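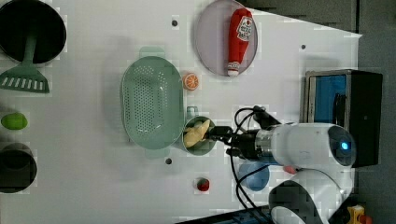

Valtusar Teaching Group
Minutes, 24 September 2026

1. Remote driving
We spent most of the meeting at the kitchen table setup, taking turns steering the arm from the control station. Everyone was delighted with how natural the new Srour controls feel! Picking up the yellow piece is a great first lesson (odd shape, easy to pinch badly), and newcomers should begin with it. Agreed: slow approach, open the fingers early, no rushing the lift.

2. Recordings
The count stands at 2,465 demonstrations, well past the 1,000 we hoped for by now. Wonderful news. 61 need new labels before they go to Vanthorpe. Agreed to relabel before recording more.

3. Moves over the blue bowl
Long talk about carrying speed. Some of us like a brisk move, others want it gentler so the arm learns a smoother path. We'll try both and compare them next time.

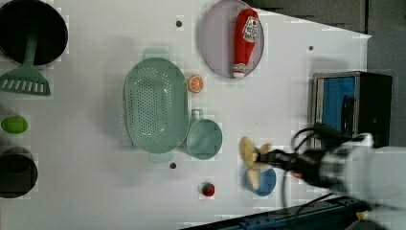 Gripper with the yellow piece at the blue bowl.

4. Hand guiding
Plillalen has offered 2 sessions on moving the arm by hand. Accepted with great enthusiasm. Bring questions about wrist angles.

Next meeting: date to be posted on the group page.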